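Listbridge Robotics Program
Student Guide 2: Teleoperated Towel Handling

This guide is for students enrolled in the Stikska project. It covers the recording of towel-handling episodes with the two-arm robot at the bed station. Students must complete the safety briefing before operating the arms.

Before you begin

Reserve the station through the Tsai Lab booking sheet. Sessions end at 19:00. Confirm that the emergency stop responds and that all three camera feeds appear in Weltason, the recording software.

Step 1. Set the starting state
Place one towel on the sheet within reach of both arms. Crumple it by hand and change its shape for every episode. Do not smooth the sheet between episodes — wrinkles are part of the task.

Step 2. Make first contact
Lower one gripper slowly until the finger meets a raised fold. Watch the wrist feed during the approach. At close range the cloth blurs and fills most of the view, so judge contact by the way the folds gather next to the finger.
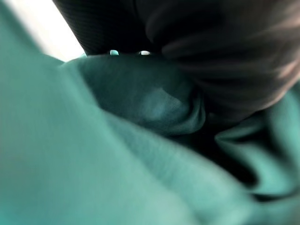

Step 3. Bring in the second arm
Hold the first arm still and move the other toward the towel. The hands may work very close together, but the forearms must not cross. Check that the cable at each wrist has room to move before turning the joint. A partner stands on the floor beside the bed, clear of both arms, and keeps the stop button in hand.
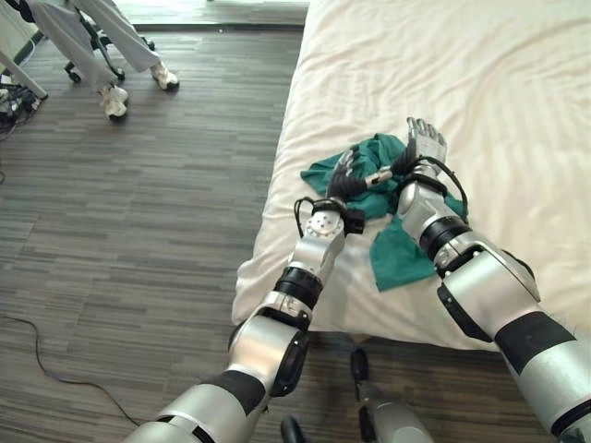 Step 4. Find a corner and lift
Look for a corner that lies free of the bunched cloth. Grasp it, raise it slowly, and locate a second corner with the other hand. If the towel slips twice, end the episode and mark it as incomplete.

Step 5. Save and label
Enter the episode number, the operator's initials, and the result. The August set closed at episode 268; new recordings continue from that number. Incomplete episodes are kept — do not delete them.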